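Gernmont Winter Warmth: progress report to the Kelora Fund, April

Dear Edit,

I hope you'll forgive a report that runs on a bit, but it has been a full winter and I'd like you to have the whole of it. When we last wrote, the clothing exchange had just moved out of the church porch and into the old Oláh shop on the high street, and we were still arguing over the shelving. The shelves are up now (two of them slope, but they hold) and we have been opening on three mornings a week.

Since the move we have passed on 3,928 items, mostly coats, jumpers and children's things, to 299 households. Gizella Major keeps the ledger and has checked those figures against the tickets. Coats went fastest in the cold spell, and for a while the men's rail was down to anoraks and one dinner jacket, which did go in the end, to a very pleased young man with an interview.

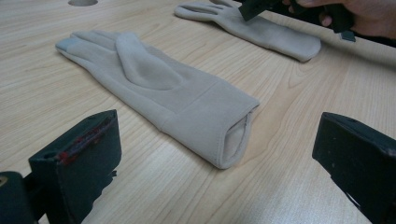 The mending table has been the happy surprise of the grant. Sewwandi Haque runs it on Saturday from ten, and people who came in for a zip have stayed to learn darning, and then come back with a neighbour! We had budgeted for one sewing machine and found a second within the same money, so there is a little thread and lining fabric in the cupboard as well.

Not everything went to plan. The heating failed twice, and our delivery round to the Trikano estate started late while we sorted out the van insurance. Kibet Mugo has it running nicely now, though we'd still like a second driver.

For the remaining money we propose rent to the end of summer and a proper storage rack for the back room. Do come and see us, there is always a pot of tea on.

With warm thanks,
Anikó Szilágyi

Comments (3)

Marge T.
Got my lad's school coat here, lovely people.

pbw
Are you taking curtains yet?

Rosalind
Could drive alternate weeks, who do I ring?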